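Unit 4: Automation and the Packing Job
Reading time: 4 minutes
Print | E-mail

At the Nideck packing site, 16 people worked at the tables before the two-arm cells came. The job did not disappear – it moved. Packers now prepare the goods, watch the cells and decide when to stop them.

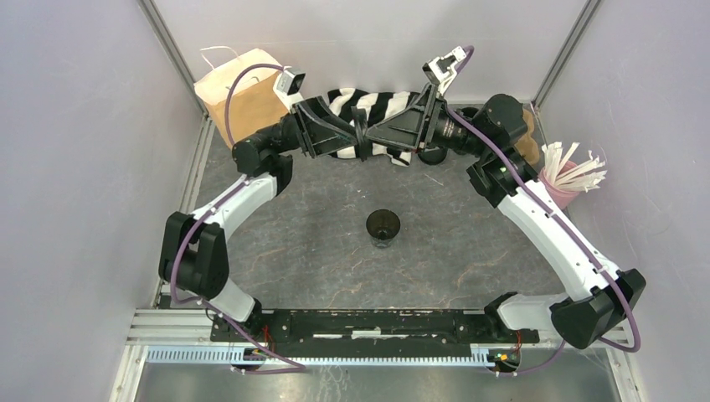
Fig. 1. Two-arm cell with mixed goods, among them a striped sock.

Paper bags are the difficult part, as the handles bend easily. In July the packers wrote 89 notes on bags, and most of the notes changed how the cell was set up.
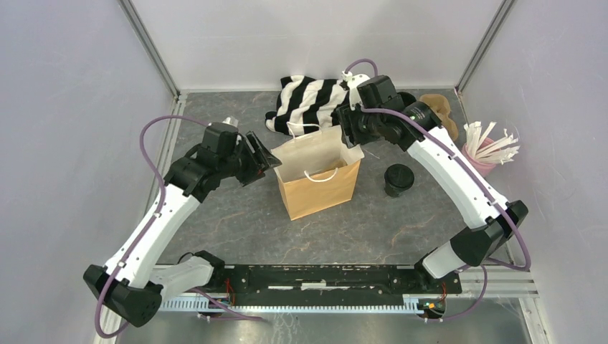
Such knowledge is seldom in the job description. Please read the Geraghty text and mark each place where a worker's skill is used but not paid.

Related items
Unit 3: The Edo Warehouse Study
Unit 5: Shift Work at Dernetti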